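Minutes, Leltstead Folk Music Circle, Jun 7, 2019

I'm taking notes again, so you get them my way! We had a good crowd and started only a little late (the tuning took forever, as it does when three kinds of bagpipe share one hallway).

**Last minutes.** Read out and approved. Someone asked me to add that the drone reeds did arrive, so: the drone reeds did arrive.

**Money.** We have $1,508 in the account after paying the hall through summer. The spring dance brought in $361 at the door, which beats last year by a mile, and I'd like it on record that I was the one who pushed for the live band.

**September concert.** This ate most of the evening. Tindari, the Sicilian group, have said yes and want $3,000 for the night plus somewhere to sleep. We can't cover that on our own, so we're going to ask the Arko dance school to go halves and share the door money. Agreed, with one vote against. I'll write to the school this week. If they say no we go back to the Hartono trio, who are cheaper and lovely but have played here 2 years running.

**Workshop.** Tindari would also teach an afternoon on frame drum and jaw harp. Long talk about whether beginners could come. Yes, they can, and we'll lend out the spare drums (please, please bring back the one with the goatskin head if you have it).

**Songbook.** The new edition is still stuck on the harvest songs. Two versions of the second verse are going around and we sang both, loudly, without settling anything. Carried over. 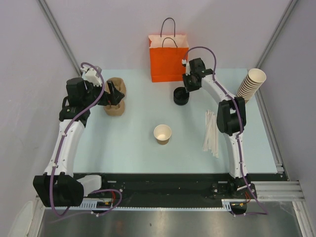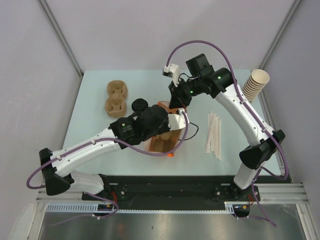
After I sent these around, Leltstead Folk Dancers wrote back that the vote on sharing the door money should say "after hall costs," and that they'd be glad to run the coat check in September if they get to dance the last set. I've put both on the list for next time.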